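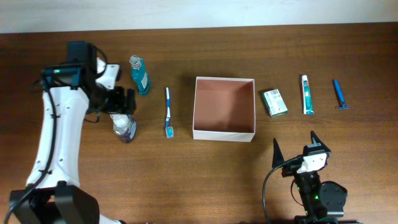
So I've finally had a proper go at comparing the two grippers, and I have opinions!

Quick catch-up if you're new. The Halter fingers are the ones I've been running since January, and the Laltola set is what Irina Mocanu talked me into after I whinged to her about dropping things. I'd been testing on foam cubes, which are lovely and forgiving and tell you nothing about the stuff people keep in their bathrooms. Hence the toothbrush, the toothpaste, the razor, the mouthwash and so on, all meant to end up in the open box in the middle.

I ran 206 picks with each set over a couple of evenings (yes, my tea went cold, both times). The toothpaste tube was easy for everyone. The mouthwash was fine too, provided I came in low and slow and kept well clear of the cap. The toothbrush was the one that had me muttering. Lying flat on the table it gives you hardly any height to grab, and the Halter fingers kept skating over the handle and tapping the wood. I ended up dropping the approach by 12 mm and cutting the closing speed, and that got most of them. The Laltola tips just slid under and picked it up, the smug things.

Where the Laltola set lost me was the clear bottle with the purple stuff in it. Pointy tips on a smooth round side, not a great match – it'd pivot, swing about and come down on a funny angle. Zdislava Čierny reckons a strip of silicone tape would sort it, and she's usually right about tape.

The controller behaved itself for once. I've gone back to the older Hinrichs firmware because the new one added a little lag whenever both arms moved together, and you really notice it when you're steering by hand. Cable clips are staying too, ugly or not.

For now my favourite is Laltola for flat things and Halter for anything with a belly. Next up is the silicone tape, then a soap dish, if I can find one I don't mind breaking.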